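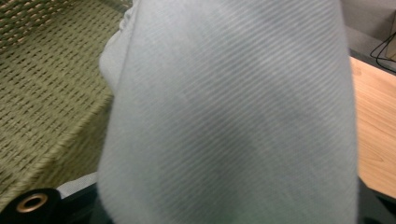
Teaching by hand: cloth task, policy lets go too early

Posted in Manipulation > Demonstrations

keelson_r

I'm recording demonstrations with a hand-held gripper that has the camera mounted on the tool. The task is to pick up a cloth, carry it over to a table and lay it down flat. We have 77 demonstrations so far, all done by me and one coworker at the Udbridge site. The same gripper fingers go on the arm afterward, so what the camera sees should be close to what the policy sees.

The trouble is in the middle part. Once the cloth is lifted and hanging, it fills most of the view. You get a strip of background on the left, a bit of tabletop on the right, and the rest is cloth. The policy does fine on the approach and the grasp. Then, when it is carrying, it often opens the fingers before it gets over the table, or it stops moving and hovers. It does this in 2 different rooms, so I don't think it is the lighting.

Things I have tried:

Training longer. No change that I could see.
Dropping the shortest demonstrations. Slightly worse.
Making the image crop wider. The lens doesn't give me much more than I already had.

My coworker thinks we should give up on hand-held and go back to driving the arm with the leader arm. I would like to avoid that. It took us far longer per demonstration and the cloth handling was clumsy. Has anyone got hand-held demonstrations to work for a task where the object covers the camera for a good part of the time? Do I need more data or different data?

Paula Anghel

Different data first, then more.

While the cloth is hanging in front of the lens, one image tells the policy very little. Early in the carry and late in the carry look almost the same. If your policy only gets the current image, it has to guess how far along it is, and it will sometimes guess "over the table." Opening early is what that guess looks like from outside. Hovering is usually the same problem, especially if the people recording paused with the cloth hanging while they decided where to go next. The policy learns the pause and has no reason to come out of it.

I would do these in order, and test after each one.

1. Check whether you are feeding the gripper pose along with the images. Use the pose relative to where the grasp happened, and don't use the absolute pose from the tracker, which changes every time you restart it. With the relative pose the policy at least knows it has traveled.

2. Watch your recordings at normal speed and look for pauses in the carry. Cut them or record those again. Agree with your coworker on one steady speed. It doesn't have to be slow. Two people with very different habits in a set of 77 is enough to confuse things.

3. Change how you hold the cloth during the carry. If you grasp near a corner and keep the tool tilted a little, the cloth tends to fall to one side of the view and you keep more of the table in sight. You said you have a bit of tabletop on the right. Try to keep that strip in view the whole way, and make it grow as you approach. The edge of the table is the most useful thing in the picture for this task.

4. Start from more places. Put the cloth on a chair, on the floor, on another table. If every carry has the same length and direction, the policy can learn the timing and ignore the picture, and then it fails as soon as the arm moves at another speed than your hand did.

On our project (Curnunel, fabric handling) we recorded 30 new demonstrations with the tilted grasp and threw away the old ones for that stage. The early release mostly went away. We still see it with large pieces that reach the floor, and for those I don't have a good answer.

One more check, in case you haven't done it: does the time stamp on the finger width match the images? Ours was late by a few images for weeks. With the cloth covering everything there was no way to notice by eye, and a late or early finger signal gives you exactly this kind of bad release. Record a few open-and-close motions in front of a plain wall and compare.

keelson_r

Thanks. We were using the absolute pose, so that is the first thing to fix. There are pauses too, mostly mine. I tend to stop and check that the cloth isn't caught on anything.

Paula Anghel

Check before you lift, or do it while moving. If it really is caught, let the recording show you lowering and lifting again. A few of those are worth keeping.

dmott

More data. We had a folding policy that did nothing useful until we had a lot of episodes, and then it worked.

keelson_r

How many is a lot?

dmott

2790 by the end, but that was towels and shirts and several people recording. You probably don't need that many for one cloth.

sitis_lab_bench

I'd go partway with your coworker. Keep the hand-held demonstrations for the grasp and the laying down, and use remote control on the real arm only for corrections. Run the policy, and when it starts to open early or hovers, take over with the leader arm, finish the carry, and save that piece. You are then collecting data at the spot where it fails, and you don't have to record the whole task slowly.

Two warnings. The arm can't always follow what a hand does, so look at whether the failures happen where the hand-held path goes outside the arm's reach. If the arm is lagging behind at the end of the carry, the policy may be opening at the right time for a gripper that should already be over the table. Plot commanded position against actual position before you change anything else.

Also, a second camera fixed above the table would solve the blocked view, but your hand-held recordings won't have it unless you set it up for them as well, and then you are tied to one room. We tried that in the Chowdhury building and dropped it when we had to move benches.

keelson_r

I plotted it this afternoon. The arm does lag on the fast carries, and all of the early releases I looked at were on fast ones. I will slow the playback, switch to the relative pose, and record a new batch with the tilted grasp. I'll leave the second camera for now.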